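Who tightens the screws?

May 2, 2022

Every sales talk I have sat through on robot handling ends with the same slide, the one where the arm runs all night and the people have gone home. I would like to see a slide about the pads. Pads wear, they clog with fluff, and when they go the whole cell goes with them, however clever the software is.

I spent part of last October at Skillham, where Clorkell had put in a packing cell the year before. Padmavathi Pillai looks after it. The brochure had promised a five-minute check at the start of each shift. She showed me her log. Wipe both pads, look along the serrated edges for tears, open and close the fingers by hand, feel for play at the pivots, nip up any screw that has crept, then run a test pick on something soft and something hard. It took her 20 minutes and she was not dawdling.

Clorkell's answer, when I put this to them, was that a trained person gets faster. Perhaps. Pillai has done it every working day since the thing arrived, so I wonder who they have in mind.
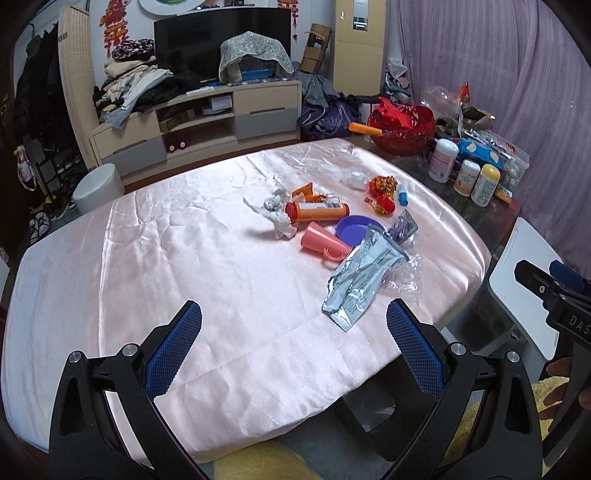
The trouble with soft pads is that they are sold on their grip and bought on their price. A fine grid surface holds a shiny wrapper well enough when it is clean. Give it a week of crumbs and sticky film and it starts to let go of things, and the first you hear of it is a complaint that the vision system is at fault. At Skillham they paid for a camera engineer twice before anybody thought to wash the rubber.

Parvaneh Khosravi, who services grippers for Urkano, told me she changes pads at 2000 picks on greasy goods, whatever the manual says. She also marks each pivot screw with a dab of paint so that she can see at a glance if it has turned. I asked whether that was in the manual too. It was not. She had asked for it to be put in and got a polite email.

I don't say the machines are useless. Pillai likes hers, on the whole, and it does save her wrists. My quarrel is with the sums. A spare set of pads, a proper torque driver and somebody's paid time belong in the quote from the start, and I have yet to see a quote that has all of them in it. If your supplier has sent you one, do write in. I will happily print it.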